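Still June, still raining, and I finally got to the table by the window! I've been walking past that pile for so long that I'd stopped seeing it. After lunch I put the radio on and told myself I would sort for one hour and then stop – well, I didn't stop.

The big idea was boxes. One box for cloth and soft bits, and everything else has to find its own home. 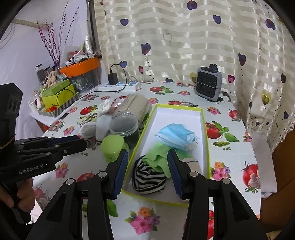 The cloth box, early on, with the tomato oilcloth under it.

I love that lime green edge so much. It goes with the green lid on the jar and the little round pot too, and I swear I never planned it. The stripy black and white roll went in as well, and I'm keeping the face mask for the bus.

Nimal Biswas called at four to ask if I still had his Drolton catalog (no, and I've looked!). He thinks I should throw half of it out. Never!

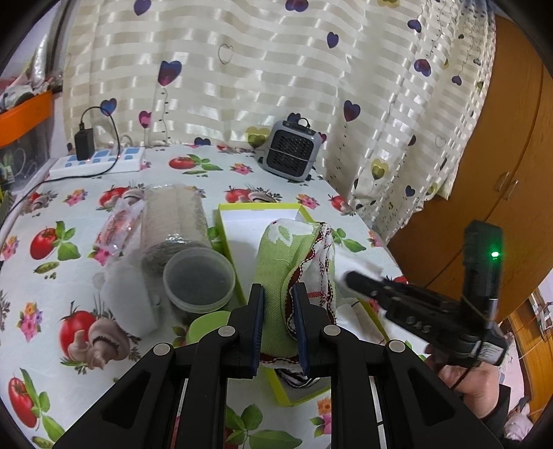
Anyway, I've decided that anything with nice stitching stays, even if I have no idea what I'll do with it. Red trim on white gets me every time. There must be over 500 scraps in this house and I'm fond of all of them – tomorrow the orange tray, and then maybe the shelf it sits on.

Soup for supper. Need more tape.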